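Getting started with the Door Pack for Horgan

If you already run Horgan for tabletop work, you're going to enjoy this one. The Door Pack is the add-on from Netorton that gives you rooms, doors and a two-armed robot to try them with, all in simulation, and I've spent most of January playing with it. Setup is easier than I feared, and the doors are a lovely test for any policy that has only ever picked up blocks!

What you need before you start

A working Horgan install with the Astex solver turned on (it's off by default, check under Physics).
62 GB of free disk. The download is smaller, but it unpacks everything before it cleans up.
A robot model with two arms and parallel grippers. The pack ships with one called Dania, and I'd use that the first time through even if you have your own.

Step 1. Install and load a room

Open the add-on manager, paste in your license key and pick Door Pack. When it finishes, restart Horgan (a reload won't do it, I tried). Go to Scenes, then Interiors, and choose any room with a door icon beside it. You get 247 room layouts in all, and they differ in wall color, floor, furniture and which way the door swings. Type 3358 in the seed box if you want the same room I used.

Step 2. Set up your views

Turn on both the head view and the wrist view. The head view tells you where the arms are compared with the door, and the wrist view is what you want for the last bit of the reach. Leave the tilt alone for now. It looks odd for the first ten minutes and then you stop noticing.

Wrist and head views, all rendered in the simulator:
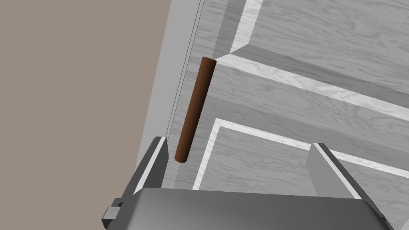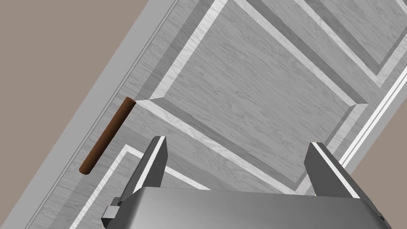
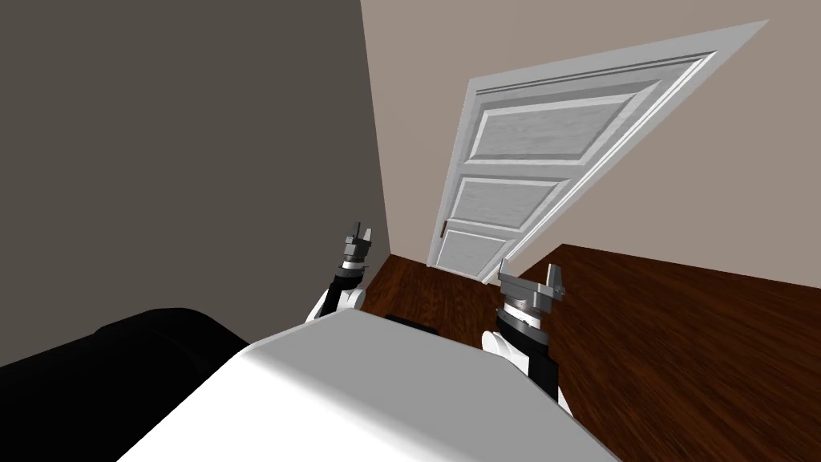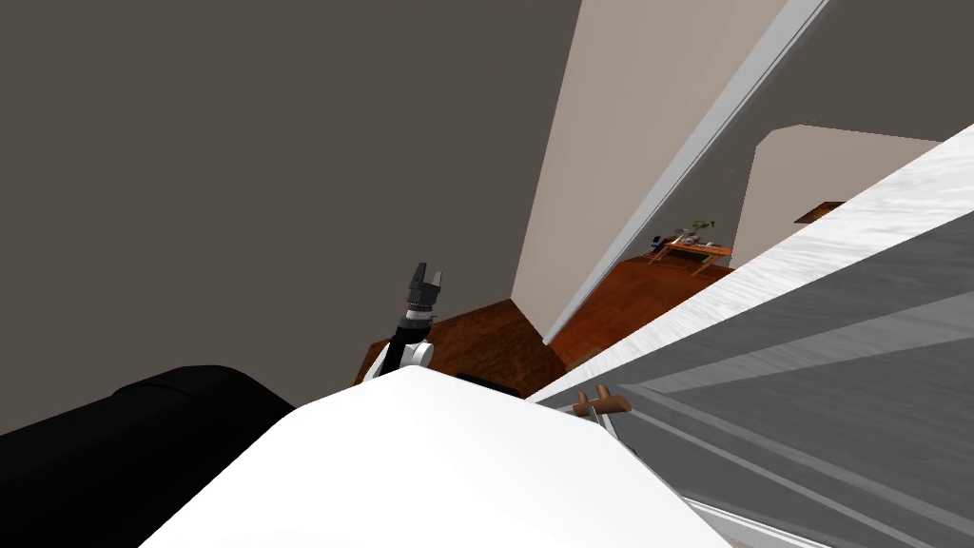
Step 3. Run the reach by hand

Before you hook up a policy, drive one arm yourself. Pick an arm in the side panel, switch to Wrist Frame, and move in small steps. Open the fingers wide before you get close. If you come in with them half shut you'll bump the handle, and the solver is strict about contact (I love this, but it does mean a lot of early misses).

Line the gripper up with the long side of the handle, move in, close, and watch the force readout. When it settles, pull slowly. Going fast makes the fingers slip, and then you get to do the whole approach again.

Step 4. Record and replay

Press Record, do the reach, press Stop. Each run is capped at 600 steps, plenty for a door. In the replay window you can scrub back and forth with both views side by side, and this is my favorite part of the whole pack. You can see the exact step where a grasp goes wrong! Deepak Solanki on the user forum posted a short script that marks the first contact on the timeline, and I'd grab that too.

Things I'd like to see fixed

Handle shapes are limited. I'd happily trade a few of the room layouts for some knobs and push bars. The reset button also puts the arms back but leaves the door wherever you left it, so click Reset Scene in the menu instead. And the manual still shows the old side panel, with the arm picker on the wrong side.

Step 5. Hook up your own policy

Under Control, choose External and point it at your policy server. Keep the step rate at the default until you've had one clean run, then raise it bit by bit. If the arms twitch at the start, your joint order is probably different from Dania's. The mapping file is in the pack's config folder, and the comments in it are clear enough to follow without the manual.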